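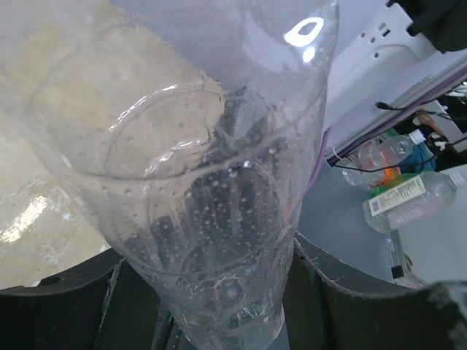 The Dastima is a small humidity and temperature logger for houses and flats that are empty, let or up for sale. It sits on a shelf or hangs from a screw and takes a reading every hour. Condensation is easy to spot on thin clear plastic, where the droplets cling to the inside of a cup and leave it speckled and a bit foggy. On a painted wall behind a wardrobe it is much harder to see, and the first sign is often a stain or a smell that a buyer notices before the seller does.

Search products Enter keyword or part number Go

The logger holds 3,746 readings, enough for five months at the hourly setting. When the memory is full it writes over the oldest ones. Readings come off by USB lead as a plain spreadsheet file and no account is needed. A light on the front shows green in normal use and turns red when humidity has stayed over 75 per cent for a full day. The limit can be changed in the set-up file.

Romlow supplies the Dastima singly or in a pack of three. The pack suits a typical terrace or semi, with one logger in the bathroom, one in the coldest bedroom and one in the kitchen or under the stairs. Keep them off windowsills and away from radiators, and put them at chest height if you can.

Share 3 Tweet Comments (2)

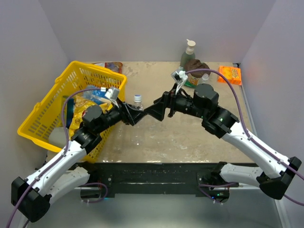 Batteries are two AAA cells, supplied. Change them between tenancies. The clock keeps time for a few minutes with the cells out, so there is no need to set it again if you are quick. The case wipes clean with a damp cloth and should not be sprayed or put in water.

Letting agents have asked whether the readings can go in with an inventory. They can. The file carries the logger's serial number and the date and time of every reading, and there is a column for the room name, which you type in when you start the logger. It does not measure damp inside a wall, and it does not replace a survey.

In the box: logger, USB lead, wall screw and plug, batteries, printed guide.

Comments

Abelardo Palma
We have had the pack in an empty flat on Quezada Road since April. The bedroom one went red twice with the heating off. Does the screw fitting take a cable tie? I would like to hang one in the loft.

Nghĩa Trịnh, Romlow, Trosville
Yes, a narrow one goes through the slot at the back.

Page updated December 22, 2015

We use cookies to remember your basket. By carrying on you agree to this. OK Find out more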